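4. Recording examples for the small-parts layout

Read section 3 before starting. The arms must be homed and both grippers open. If the status light is still blinking, wait.

4.1 What this procedure will and will not give you

Su learns from recorded runs in which a person drives the arms. The Brilier brochure suggests a handful of runs is enough. At Holbridge we have not found that to be so with wiring, and we would ask you to distrust any success figure quoted before the parts have been swapped for ones the system has never met. Cables bend differently every time they are put down. A policy trained on one tidy bend has learnt that bend and very little else.

4.2 Laying out the table

1. Put two yellow bins on the left and two on the right, with the steel tray between the two pairs.
2. Lay white paper flat in the tray.
3. Place one part in each bin. Do not straighten cables or turn connectors to face the gripper.
4. Check the wrist view as well as the table view. Glare on the yellow plastic looks harmless from one and can be a nuisance in the other.

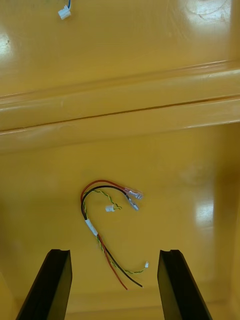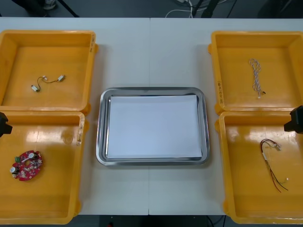 Note: the bins are glossy and we have asked for matt ones. Until they come, tilt the lamp if a highlight falls across a part. Do not correct the brightness afterwards in software. It has been tried, and the resulting runs were worse than useless, as they looked fine.

4.3 Recording a run

5. Press Record and count to two before moving either arm.
6. Pick one part, carry it to the tray and let go over the paper. Use whichever arm is on the same side as the bin.
7. Carry on until all the bins are empty, then return both arms to home.
8. Press Stop. Type a short remark if anything odd happened. "Good" is not a remark.
9. Put the parts back by hand, in different bins and at different angles.

Record 15 runs per layout, then change the parts. Take a break after 11 if your driving has become sloppy - the system copies hesitation quite faithfully.

CAUTION: keep hands clear of the bins while the arms are live. The software stop is slow. Use the red button.

CAUTION: never pull a trapped wire out of a closed gripper. Open the fingers first.

4.4 Failed runs

Keep them. Mark a dropped part as Drop and a second attempt as Retry. The old Stutuvthorpe set had its failures removed in March to improve the totals, and a model trained on it had no idea what to do after a fumble. Delete a run only if a camera froze.

4.5 Before you call it finished

10. Hold back 8 runs for testing and keep them out of training.
11. Test with at least one part that appears in no recording.
12. Write down the result even if it is poor.

Section last revised 24th August.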